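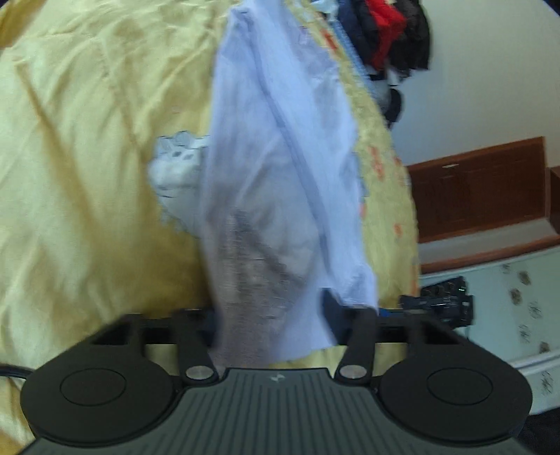 Issue 387

Sorting clothes by gripper, at Dedetti. Mon 6 August, a quick chat between loads with one of the sorters. She's been on the job since December.

"You squeeze, it pinches, you lift. Thin stuff is worst – it twists up on you." The lavender one took patience, she says. Target is 300 lifts a week, all of it going to Brorska to teach thier folding arm.

And the old job? Folding by hand, paid by the bag. "My wrists are better. My head's more tired." Breaks are longer now. Less talking though, evryone watching their own fingers. 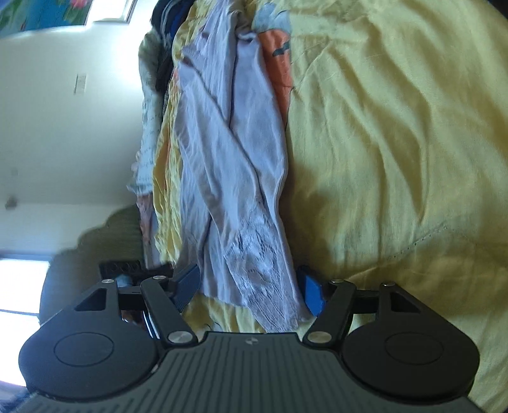 Fiadzo, reading a draft of this, wrote back that the pay rate should of been in it, and what happens to the sorters once the arm can fold. Fair. She was asked. "They say retraining. I'd like that on paper."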